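Search this site Enter keywords Go

3.2 Carrier bags in the sorted homes

Carrier bags were the most common container kept for a second use. Of the 611 items logged in October, 87 were thin white plastic bags with a printed band or a shop name. Most lived in a kitchen drawer or under the sink, folded or stuffed inside one another. Matei and Pîrvu recorded the colour of the print, the state of the handles and any tears along the seams.

Creased bags were harder to sort than we had planned for. Print that is easy to read on a flat bag breaks up once the plastic is crumpled — Figure 4 shows red lettering of this kind on a white bag with its mouth open.
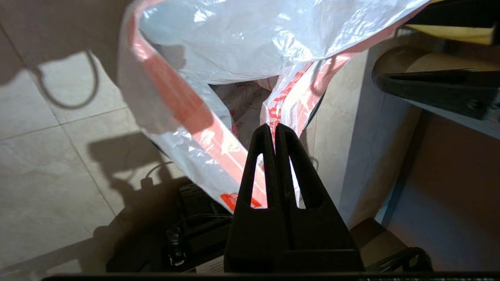 Bags were therefore smoothed by hand on the floor or a bench before coding, and those still unreadable went into a separate group. Sobczak (2000) left such bags out of her count altogether, and her totals for printed bags are lower than ours as a result. We kept them in. Householders told us they chose a bag by size and strength, and only 2 mentioned the shop it came from.

Figure 4. White plastic carrier bag with red-orange printed bands, opened over a tiled floor.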